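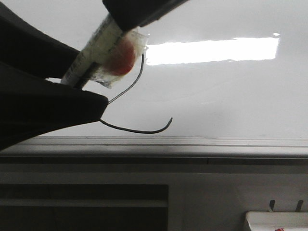 In Defense of the Taped Thing

My neighbor Esko Nurmi once threw away a desk fan of mine while he was helping me to move. It was a Prelar, twelve years old, and the base was held together with tape. He thought it was garbage. I did not speak about it for the whole evening, but I was angry, and I have tried since then to understand why.

I think we have become ashamed of visible repairs. A sweater with a patch is now permitted, even admired, and there are shops where you can buy one with the patch already sewn on. But put tape on something that has a label and a cord, and people look at you as if you had stopped washing.

I know the arguments. Tape is ugly. It turns yellow, it collects dust at the edges, and the glue moves in summer. On anything that carries electricity from the wall it can be dangerous, and there I agree fully: a damaged power cord should go to a person who knows what he does, or be replaced. My Bollness kettle went that way in April and I did not cry for it.

But most things in our drawers are not kettles. They are small and white and made of plastic, and they do one job. When the clip breaks or the cover comes loose, the job is often still done perfectly well. The shop offers a new one for 40 dollars and no spare part at any price. I wrote to Plasten to ask for one little cap for a measuring device. They answered politely that the cap is not sold alone.
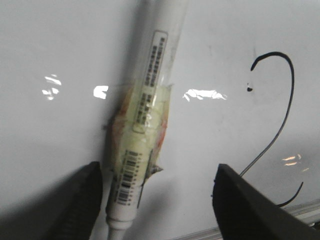 Tape around the middle, the barcode label still readable as a barcode.

What I like in such an object is that somebody decided about it. The factory label says what it was on the first day, the same as for all the others in the box. The tape says that a person looked at it and found it worth five minutes more.

I do not ask that everybody live like this. I ask only that manufacturers sell the small parts, and that friends who help with moving ask before they fill the bag. Esko has bought me a new fan, an Awasthi. It is quiet and I use it every night. I still would have preferred the old one.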